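Duty Diary, Ketberg Road Safety Office
Thursday, night shift 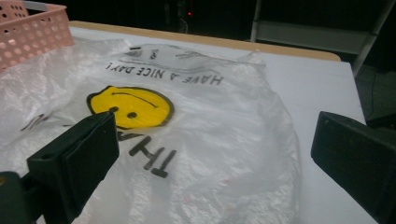 The office was notified at 9:20 p.m. of a collision on the Dullura road, at the turn below the Fadden quarry. A cargo truck and a passenger minibus were involved. Officer Nahom Abera attended with the recovery crew and reached the site in 20 minutes.

The minibus had left the roadway and come to rest against the drainage wall. Four passengers were taken to the clinic at Kapoor, two of them with fractures. No deaths were recorded. The truck driver was unhurt and gave a statement at the roadside. He reported that his brakes had weakened on the descent – a claim the vehicle inspector will examine in the morning.

One lane was closed until 1:15 a.m. Traffic toward Dullura was held at marker 174 and released in turns. Several drivers complained of the delay, and their remarks have been entered in the public log.

Yabsira Araya, duty supervisor, has again requested reflective posts for the turn. The first request was filed in March and remains without a reply. A copy has been attached to tonight's report.

I telephoned the clinic before closing this entry. The families of all four passengers had been informed. The keys to the recovery yard are with the morning shift.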